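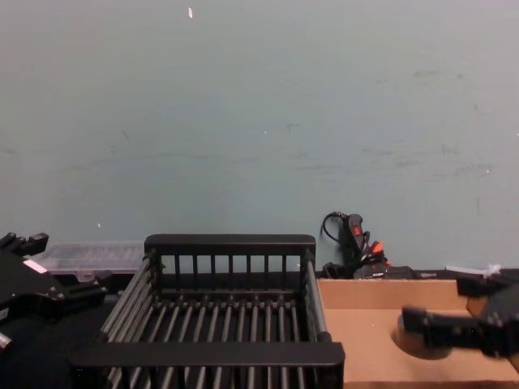 So the heating saga has reached what I hope is its final chapter, and as a few of you asked after the last post, I'm going to write the whole thing down while I can still remember which pipe was which.

For anyone new, we've got a draughty end terrace with a boiler older than my marriage, and back in February it started doing the thing where it fires up, roars for a bit, then sulks. The upstairs radiators were lukewarm at the bottom and stone cold at the top. The one in the box room hadn't been properly warm since we moved in. I'd bled them all, twice, with a little brass key and an old towel, and got a lot of black water and not much else.

The black water was the clue. It's sludge - rust, basically, from the insides of the radiators, that settles at the bottom and gets dragged round the system. I'd always thought bleeding was the cure for everything. It lets the air out, which is fine if air is your trouble, but it does nothing at all for a radiator with a bellyful of muck.

I rang three places. The first never called back. The second wanted to sell me a whole new boiler over the phone before he'd even asked how many radiators we had. The third was Branwen Nicholas, who works on her own and came recommended by two people on our street, and she turned up in the time slot she'd said she would (I nearly hugged her). She went round feeling every radiator with the back of her hand, took a jar of water from the downstairs loo one, held it up to the window and said "oh dear" in a very cheerful voice.

Her verdict was that the boiler had a few years left in it but the system was filthy, and that a power flush would do more for us than anything shiny on the wall. She quoted 935 pounds for the flush, a magnetic filter, new valves throughout and a proper service on the boiler while she was at it. I gulped. Then I remembered the phone man's new boiler and gulped a bit less.
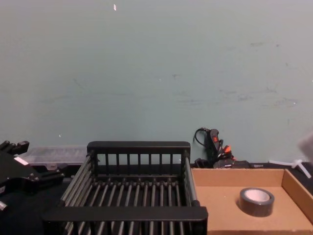 The other thing she talked me into was the valves. Ours were the ancient sort that are either fully on or seized solid, and two of them had been painted over so many times you couldn't see the numbers. She fits Banora ones as standard, and they've got a nice chunky head that even my mum can turn with her bad wrists. I'd been looking at the clever ones you run from your phone, and had got as far as putting a Claltell starter set in my online basket, 300 quid's worth. Branwen's view was get the water moving first, live with it for a winter, and see if you still want an app. I took them out of the basket. They may go back in, we'll see!

The flush itself took a full day. It's a noisy old business. There's a big pump, hoses running through the house to the outside drain, dust sheets down the hall, and somebody going round thumping the radiators to shake the muck loose. The cat moved into the airing cupboard and refused to discuss it. The water came out like black coffee for ages, then like tea, and by late afternoon it was as clear as you'd get from the tap. She showed me the magnet at lunchtime and it looked like a hedgehog.

One wobble. When she drained down, the joint under the bathroom radiator started weeping, and it was a fitting she didn't have in the van. Off she went to the merchants, back within the hour with a Hsieh compression fitting, and that was that. It added six pounds to the bill, which she knocked off again for the tea.

Then came the balancing, which I'd never heard of. The radiators nearest the boiler hog all the hot water unless you throttle them back a bit, so you go round with a thermometer and a small spanner, opening and closing the valve at the other end from the one you normally use. It's slow and fiddly and I found it weirdly soothing to watch. The box room gets properly warm now. I sat in there on the floor for ten minutes just because I could.

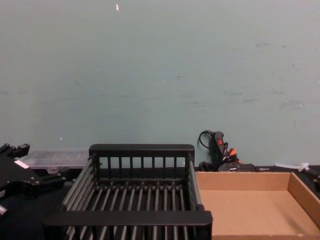
What I hadn't bargained for was the decorating. Two of the radiators had to come off the wall to be flushed out separately in the garden, and the paint behind them was a shock - three colours deep and grubby with it. My friend Giorgia Ruggiero came over to help me choose something, and we've gone round and round. She's all for a plain pale blue-grey, the colour of the wall in that last photo, and I do like it, though hers would be minus the scuff marks if I can keep the children's bags off it. I've got tester pots lined up along the landing and no decision yet. I'm told you should let the radiator go cold before you paint anywhere near it, so I'd better choose before the clocks go back.

Bits and bobs people have asked me:

Yes, she put inhibitor in at the end. It's a chemical that slows the rust down and it wants testing at each service. There's a sticker on the boiler with the date on it.

No, we didn't have to move out or anything, but we had no heating or hot water for the day, so do the washing up the night before and fill a flask.

The filter is a Dirkon one, a stubby black thing on the return pipe under the boiler. Branwen empties it when she does the service. She did offer to teach me and I said I'd rather not.

As for bills, it's only October 2025 as I write this, so I've nothing sensible to compare yet. I've turned the thermostat down a notch and no one in the house has complained, including the one who always complains. The quote for 80 rolls of loft insulation (it was a typo, they meant eight) is a story for another day, and the loft needs emptying first anyway.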